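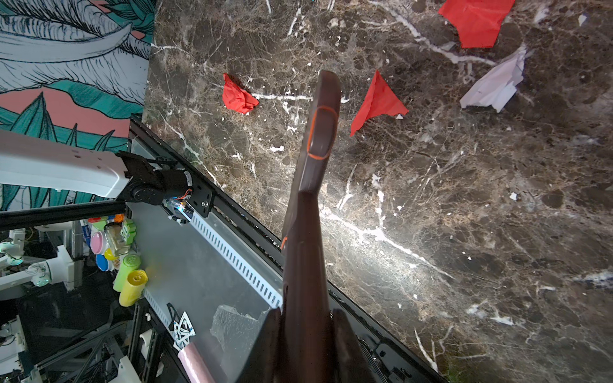 Brown marble with white veins

Why Are Movie Credits So Long?

The movie ends, the music swells, and names start rolling up the screen. Lots of names! Those are the credits, and they tell you who made the movie.

Take Dreswood, the adventure about a lost lighthouse. Its credits list 188 people and run for three minutes. Only 30 of those people are actors. Everyone else worked where you never see them!

Some of the job titles sound pretty strange. A gaffer is the boss of the lights. The best boy (who can be a girl or a grown-up of any age) is the gaffer's main helper. And a Foley artist makes everyday sounds like footsteps and creaky doors, often by stomping around in a studio in all kinds of shoes.

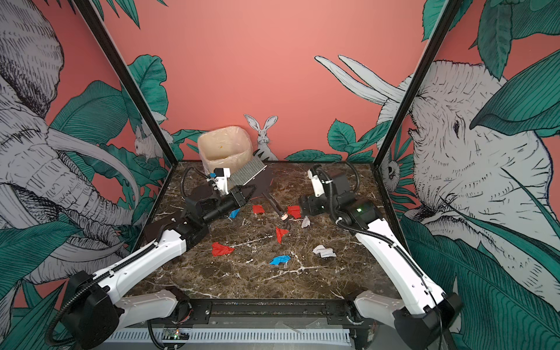

Benedicta Darko wrote in to ask if animals get their names in the credits too. Sometimes they do! The sleepy goat in Dreswood is listed by name, right under the actors, and her trainer has a line of his own further down.

Who goes first? The biggest stars usually do, and their order can be settled before filming even begins. Other movies list the actors by when they first show up in the story, so a mail carrier in the opening minute can land on top of the list.

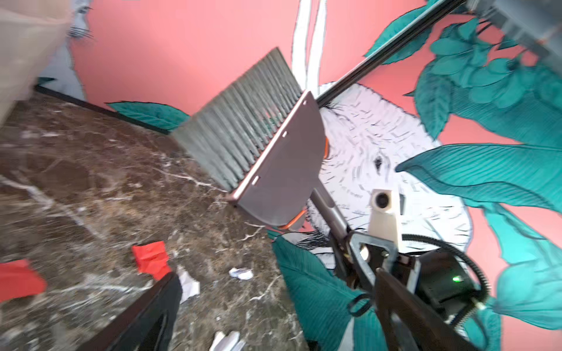 Try It: Be a Credit Spotter

Next time you watch a movie, stay in your seat and look for these:
A gaffer
A Foley artist
Two people with the same last name
The song titles, which come close to the end

Keep watching until the screen goes dark. There might be one more bit of movie waiting for you!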